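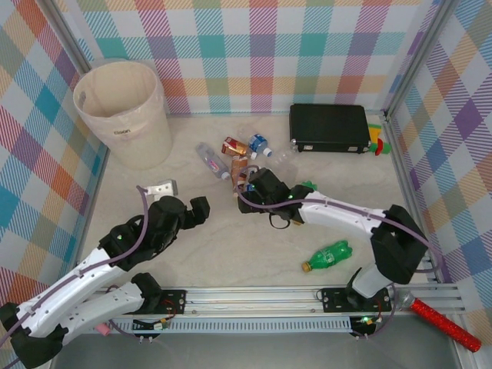 Pastel plaid walls, a pale floor and a lined wastebasket

About Trestholm

Hello, and welcome! Trestholm is a small weaving school with a big appetite for color. We teach complete beginners, rusty returners and people who already own too much yarn (you're among friends).

We started with 2 secondhand floor looms and a borrowed kettle. The looms are still going strong, and we still put new students on them first — they're forgiving, and they make a lovely thump. These days we also run evening classes, a summer camp every July and a lending library with 664 books and pattern drafts, most of them given to us by former students.

Our first course is called Tadora. You learn to wind a warp, dress the loom and weave a checked scarf in colors you pick yourself. After that comes Sisisham, our plaid and twill course, where things get really fun! You'll plan your own stripes, work out how they cross and find out what happens when orange meets lavender. 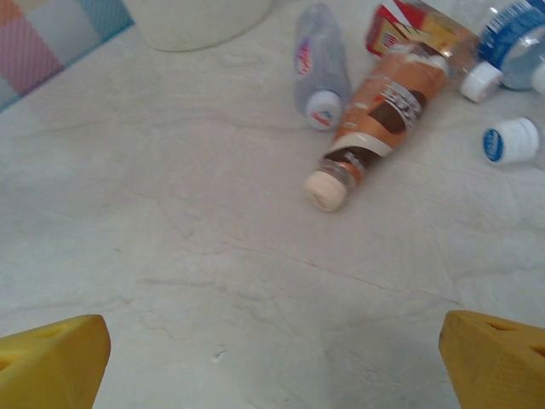
A lot of our wool comes from Perić, a family mill that dyes in small batches. No two batches match exactly, so buy enough for your whole blanket before you start. Our shop shelves hold up to 2,000 cones, and students can take home leftovers by weight.

Last year 575 people took a class with us. Some came for a single afternoon and some haven't missed a term since they found us, and we love having both. Classes are kept small so there's always a teacher free when a thread snaps.

Booking for the next term opens on 22nd March. Looms, tools and your first cone of wool are included in the fee, and you can come by and try a loom before you sign up.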